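About Pralteo

Pralteo arranges walking holidays on the Turkish coast for people who like a hill but would prefer lunch at the bottom of it. Necati Soylu started us in February with 2 maps and one borrowed minibus. Dilek Karabulut plans the routes and Canan Dağdelen answers the phone, usually before noon. 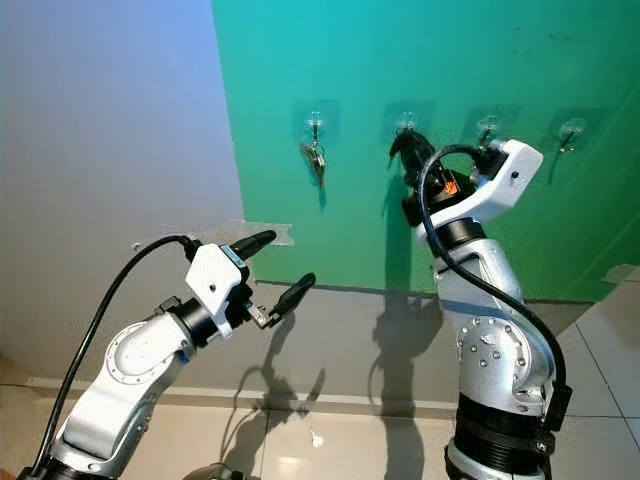
Two robot arms, one with its gripper open.

Groups stop at 23 walkers. Necati wanted 98, but he has never had to find them all a table.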